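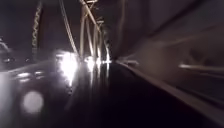
Bring Back the Two-Game Final

Last month the league office in Bernstead informed the clubs that the basketball final will again be one single game, played in a neutral arena. Most people in my town accepted this news quietly. I did not, and I would like to explain why I think the old final, one game at home and one game away with the points added together, was the better way to choose a champion.

I must first admit my side. I have followed Brolten for 12 seasons, from the same bench behind the visiting team's basket, and in the last two-game final Brolten lost. So I am not asking for a system that was kind to me.

The argument for the single game is easy to understand. It is good for television. Everybody knows that when the clock stops, the season stops also. There is one ticket to sell, one evening to plan, and the sponsor gets one big picture with the cup. I do not laugh at these reasons. A small league must pay its bills, and our league is very small. When 400 people come to a regular game, we call it a good crowd.

But basketball is a sport where one bad shooting night can happen to anybody. A team can do everything correctly, find the open man, take the same shots it has taken since the autumn, and the ball does not go in. Over a season this becomes even. Over two games it becomes a little more even. In one game it does not, and we give the cup to the team whose shots fell that evening.

Martti Ojala, who coached Bernstead in three finals, does not agree with me. We have discussed it many times, once for the whole length of a bus ride. He says a final should be cruel, and that players remember it better when there is no tomorrow. He also says that in the two-game final the first game was often careful and slow, because both teams were afraid to be far behind before the second. On this last point he is right. I have seen some first games that were hard to stay awake for.

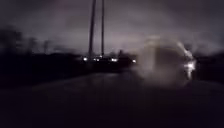 Photo: Hyvönen

Still, I think he forgets what the second game was like when the first had been close. In the year when Brolten came home four points behind, there was a strange mathematics in the hall. Brolten was winning by three and the people were unhappy. Then Aino Heinonen's son, who was the youngest on the team, made two free throws, and suddenly everybody had to add the numbers in their heads. You could see lips moving. A lead of five was enough, then it was not enough, then we lost the whole thing by one point after winning the game by three. I walked home very angry, and I would give a lot to see such an evening again.

There is another matter, and for me it is the more important one. The neutral arena has 3,000 seats. Last year it was so empty that every shout came back from the other wall. It is a good building, but it belongs to no team in this league, and the trip from Brolten is 320 kilometers in one direction. Families with small children do not make this trip. Old people who have paid for a season ticket all their lives do not make it either. They watch at home on a screen, and the final, which they helped to pay for, happens somewhere else.

With two games, both towns had their night. The school band played, badly, and the bakery stayed open late. Mrs. Heinonen wrote in the local paper Zindirness that the final was the one time in the year when she saw all her neighbors in one room. I have not read a better argument from any side.

Some clubs propose a best-of-three series as the middle way. I would accept it, but I see the problem. A third game that may or may not be played is hard to organize, and most of our players have jobs in the morning. The two-game final has a fixed length. You can tell your boss about it in advance.

The critics say that adding points together is a soccer idea and has no place in basketball. I do not find this serious. A rule should be judged by what it does, and I do not care so much which sport had it first. If slow first games are the worry, then give the home court in the second game to the team that scored more points in the regular season. Teams would then have a reason to attack from the first week.

The clubs meet again in July and the format can still be changed with a simple vote. I hope the Brolten delegate will raise her hand for two games, and I have written to tell her so.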